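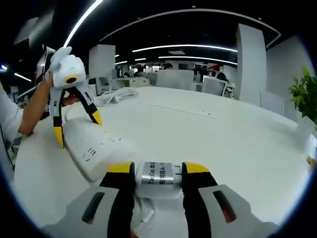 A long white power strip on the table, and a small plug with TacCap printed on it.

The Great Cord Clear-Out

I have a drawer in my kitchen that won't close, and it's been that way since January. You probably have one too. Mine holds every charger, adapter and mystery cable that has come through the house in the last 13 years, plus two dead flashlights and a takeout menu for a place in Eltthorpe that closed before my son could drive.

So I finally tipped the whole thing out on a bedsheet and sat down with it (and a big cup of coffee, and the radio). It took the whole morning! I kept getting sidetracked. There was the charger for my first cell phone, which I hung onto for a minute out of pure sentiment, and a camera cord I swore to my sister I'd mailed back to her. Sorry, Jen.

Lanying Yin from the Drikbridge repair table gave me the trick that got me through it. Put a strip of masking tape on every cord you can match to something you still own, and write the name of the thing on it. Anything that's still bare at the end goes in a bag. Then you leave the bag in the hall closet for a month, and if you haven't gone digging in it by then, out it goes. I ended up with 15 taped cords and a grocery bag so full the handles stretched.

Please don't put yours in the trash or the curbside bin. Cords wrap around the sorting machines and the crew has to stop everything to cut them loose. The Randemport transfer station has a cage for them just past the scales, on the left, and it's free if you live in town. They'll take old power strips there too. Graham Hulme on the front desk asked me to mention that batteries go in the other cage, and to please tape over the ends first. He asked me twice, so I'm guessing it's been a long fall.

While you're at it, have a look at the strips you're keeping. I found one behind our TV with a brown mark next to the switch, and I'd been dusting around it for years. It's gone now. I also had one strip plugged into another behind the desk, which my dad would have had plenty to say about – he was an electrician and he never let us get away with that.

The next swap and drop-off is Wed 26 October in the church hall, doors at ten. Bring your bag, and bring anything you're missing a cord for, too. Yaw Atinga went home last time with the exact charger for his mother's old radio and he was grinning all the way to the parking lot. I'm still looking for a lead for a Safavi slide projector, if anyone has one in a drawer. I'll trade you a coffee cake.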